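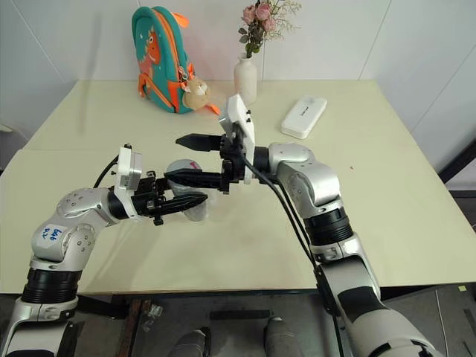
Two-arm cup work with the Urkham pair, clear cup in the left gripper.

Urkham Twin Arm Set - refurbished, with the Narnader finger kit

Right, before you get to the button, you should know this set has a history. I put 1,343 cup handovers through it before listing it and it had a fault in that time, so I'm going to tell you about the fault (I'd want to know!).

In October the left gripper started letting go late. You'd send the open command, the right arm would come across to take the cup, and the left fingers would just sit there squeezing for another 2 seconds. With both sets of fingertips that close together you can guess the rest. We cracked 3 cups and bent a finger on the right side, and Seo-ah Do got her thumb pinched reaching in to sort it out. No real harm done, but she wasn't thrilled with me and fair enough.

I blamed the software for ages. Karthik Barua finally pulled the wrist apart and found the gripper cable had been rubbing every time the elbow folded, and the signal was dropping out. The colour had worn right off the sleeve in one spot - easy to miss if you only look at it with the arm straight.

What's been done since: new gripper cables on both arms, new fingers all round, and a longer loop so nothing pulls tight at full bend. I also added a Femer stop button, which cuts both arms together. The old one only cut the side it was plugged into, and I still can't believe we put up with that.

Please check the cables every 5 days if you're running it hard. Fold the elbow all the way, then look. And hit the stop before your hands go anywhere near the fingers, even if the arms look parked.

In the box: both arms, both grippers, wrist camera mounts, the stop button and a spare cable for each side. Cups not included, sorry. The Rothe bench clamps are sold separately and you'll want them, it walks a bit on a smooth table.

Pickup or freight, your call. Ask for Habibur Howlader if you want to see it going first.

Listing updated Sunday, February 22, 2026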